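Clean desk policy

A clean desk policy is a workplace rule that requires employees to clear their work surfaces when they leave, usually at the end of the day and sometimes during breaks. Papers go into drawers or cabinets, screens are locked, and personal items are removed or kept to a stated minimum. Such policies are common in banks, insurers, call centers and government offices. They are usually justified on grounds of security, hygiene or productivity. The evidence for the three is uneven, and for the last of them it is thin.

Terminology

The phrase is used loosely. In security documents it means that no confidential material may be left where a passerby could read it. In facilities documents it often means that the surface must be empty. A paired term, "clear screen," covers unattended computers. Managers tend to treat all of these as one rule, although an employee can meet the security meaning with a desk full of coffee mugs and fail it with a single sheet of paper.

Origins

Popular accounts trace the practice to the scientific management movement of the early twentieth century, when office layout was studied in much the same way as factory layout. This is plausible but often overstated. Tidy offices were praised in clerical manuals well before then, and many of the quotations passed around in support of the idea have no traceable source. The modern written policy, with inspections and warnings, owes more to information security standards and to shared seating.

Shared seating, also called hot desking, gave employers a practical reason to want bare surfaces. A desk used by two people on different shifts cannot hold the belongings of both. Critics point out that this makes the clean desk a result of renting less floor space, and that the benefits to staff were mostly described afterward.

Security claims

The security argument is the strongest. Printed records left in the open can be read, copied or taken, and cleaners, visitors and contractors pass through most offices. Locking papers away plainly reduces that risk. How much it reduces the risk is harder to say. Few organizations record how often information is lost from desks, and those that do rarely separate it from losses through email, printers and trash bins. A policy may be credited with preventing incidents that were never common to begin with.

Enforcement is also a weak point. Typical methods include evening walk-throughs, colored warning slips and the removal of items to a locked room. Passing such a walk-through shows that the desk was clear at that hour. It says little about the other hours, when most people with an interest in the papers would be in the building.

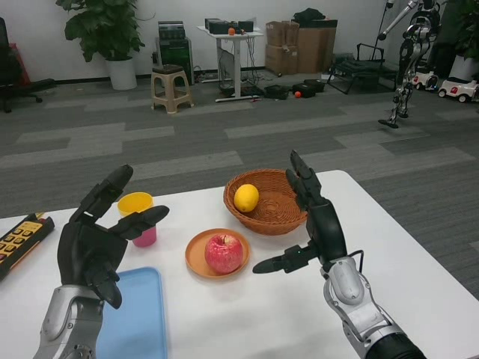

Hygiene claims

Desks without clutter are easier to wipe, and cleaning contracts often state that staff will not move personal items. It does not follow that a clear desk is a clean one. A surface may be empty and go unwiped for weeks. Widely repeated comparisons between desks and toilet seats usually go back to publicity for cleaning products, and they seldom say which organisms were counted or whether any of them were harmful. Food is a separate matter. Some employers ban eating at desks under the same policy, others allow it, and many ban it on paper and allow it in practice.

Productivity claims

Supporters say that clutter distracts. Some laboratory studies have found that people complete certain attention tasks more slowly when irrelevant objects are in view. Other studies have linked untidy rooms with more unusual answers on creativity tasks. Both groups of findings tend to come from short sessions with small numbers of participants, and neither says much about a person who has sat at the same desk for five years. Figures for "hours lost looking for things" should be treated with particular care, as many come from companies that sell storage or organizing services.

One frequently cited case is the Jostdale survey, in which 3115 office workers were asked whether a tidy desk helped them work. Most said that it did. The survey measured opinion only, and the questions were sent out with a newsletter on tidiness. Cecilia Mahama, in a review of the material, noted that people who disliked the subject had little reason to open the message at all. A later trial at the Drusside offices compared two floors, one with the policy and one without. Output rose by about 2 percent on both.

Employee response

Objections usually concern control more than tidiness. Workers who may keep a photograph, a plant or a mug of their choice often report feeling more at home, and removing such items can be taken as a sign that the worker is easy to replace. El Fassi, a furniture supplier, dropped its limit on personal items after complaints but kept the rule on documents. Hinditeck took the opposite course and issued lockers. Neither firm published results, though both described the change as a success.

See also

Hot desking
Information security
Open-plan office
Scientific management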